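Arnaud adds routing track to online networking course

Arnaud has released a second track for its online course in computer networking, covering interior routing, address planning and packet capture. The track went live in August and is open to anyone who has finished the first six modules of the base course.

The new material consists of 18 lectures and a lab workbook. Labs run in Sola, a browser-based simulator maintained by a small team in Urnstead, and need no local install. Each learner gets a private topology of up to 12 routers, saved between sessions. 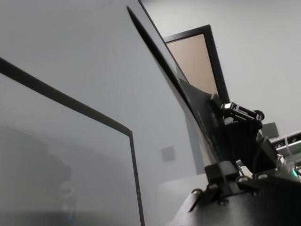

Lead instructor Evaristo Lo Presti said the order of topics was changed after the pilot. Subnetting now comes before static routes, and link-state routing is taught ahead of distance-vector. "People were setting masks by guesswork and then blaming the routing table," he said.

The pilot enrolled 300 learners. Lab submissions reached 3562, of which 1486 passed on the first attempt. The most common fault was a mismatched hello timer between neighbors, followed by a default route pointing back at the sending router. 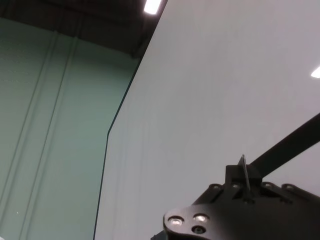
Grading is automatic. A script named Hida reads the saved configuration, sends test traffic between hosts and compares the result with the expected path. It reports the first failed hop and stops there. Partial credit is given for correct addressing even when routes are missing.

Sheldon Dufour, who wrote the grading script, said IPv6 labs are checked the same way, although router advertisements are given a longer wait before the test begins.

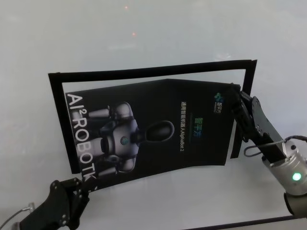
Captions are available for every lecture, and the transcripts can be searched by command name. The workbook is a PDF laid out for letter paper in portrait. The wide address tables are set sideways on the page, so the text runs vertically, as on the black brochure in the photo, until the page is rotated. A plain text version of the tables can be downloaded from the lab menu.

Learners on the base course keep their existing lab files. Topologies saved in the old format are converted when first opened, and the original is kept as a read-only copy.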